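## 4. Cleaning and first filling of the Turnholm storage jars

This section is for the person who prepares the jars before the first use, and again each time a jar becomes empty. Please read it one time to the end before you start.

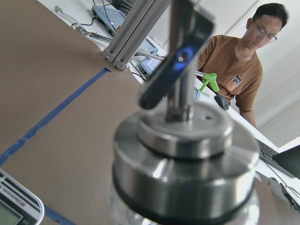

The Turnholm set is used for dry food only: coffee beans, rice, flour, sugar, tea, dried beans and similar. Do not keep oil, vinegar or fresh food in it. For liquids please see section 7, where the Jano bottles are explained.

### 4.1 What you need

- Warm water and a mild dish soap
- A soft sponge, and a bottle brush with soft hair
- 2 clean dry towels
- A kitchen scale which shows grams
- The label sheet from the carton, and a pencil

**Caution:** Do not use steel wool or scouring powder. The scratches stay in the glass and later the flour collects in them.

### 4.2 Washing

1. Take off the lid by pulling straight up. If it does not come, turn it a little to the left and to the right while you pull. Do not put a knife between lid and glass.
2. Remove the sealing ring from the lid. Begin at one point with your fingertip and go slowly around.
3. Wash the glass by hand or in the lower basket of the dishwasher. With the dishwasher, choose a program without the extra hot drying.
4. Wash the lid by hand only. Wipe it with the wet sponge, then with clean water.
5. Wash the ring with soap. Flour likes to stay in the groove, so open the groove with your thumb and look inside.
6. Put everything on the first towel, glass with the opening down, and leave it until the next morning.
7. Before you put the ring back, dry all parts again with the second towel.

**Note:** The night of waiting is not too careful. In the first version of this guide we wrote one hour, and Ferhat Toprak from our service desk received many letters about sugar which became hard like a stone. In nearly all cases the jar was filled too early.

### 4.3 Putting back the ring

1. Hold the lid upside down in your left hand (or right, if you are left-handed).
2. Lay the ring on it with the thin side to the outside.
3. Press it in at the top, then at the bottom, then at both sides. After this, press the parts between.
4. Run one finger over the complete ring. It must be flat everywhere. If you feel a wave, take the ring off and begin again with step 2.

A new ring can smell a little of rubber. Leave it in the open air for a day and the smell goes away. If it stays, put the ring for one night in a bowl of water with a spoon of baking soda, then rinse.

### 4.4 Checking the seal

Close the empty jar and hold a thin strip of paper in the gap before you press the lid down completely. Pull the paper. It should resist. Repeat this at four places. If the paper slides out easily at one place, the ring is not sitting correctly there.

Do not test the jar under water.

### 4.5 Filling and labeling

1. Put the empty jar without lid on the scale and press the zero key.
2. Fill slowly. Stop two fingers below the edge. The lid goes down into the neck and needs this room.
3. Write the weight and the month on the label, for example "Rice, 886 g, March". Use pencil, so you can erase it the next time.
4. Stick the label on the lower half of the glass. On the lid it gets lost when lids are exchanged.
5. Clean the edge of the glass with a dry cloth. One grain of rice under the ring is enough to let air in.
6. Press the lid down with the flat hand.

**Caution:** Never fill old and new food together. Empty the jar, use up what is left, wash, and only then fill again. This is the best protection against pantry moths.

For small quantities, like 100 g of tea, please take the smallest jar of the set. A big jar which is almost empty keeps much air inside and the tea loses its smell sooner.

### 4.6 Where to place the jars

Choose a shelf which is dark and not above the stove. Warm steam goes up and the wood of the shelf also takes it. The heavy jars should stand at the bottom, and what you use every day in front.

Do not carry a full jar by its lid. Use both hands, one under the bottom.

### 4.7 Spare parts

| Part | Order number | Remark |
|---|---|---|
| Sealing ring, one piece | 148 | Change when it is hard or has cracks |
| Label sheet | 149 | Also fits the Hodoroagă tins |

Orders go to the Kundley spare parts desk. Please write the order number and the diameter of your lid in millimeters, measured from outside to outside. Questions about this section can be sent to Tâm Kiều at the same desk, who also collects the corrections for the next printing.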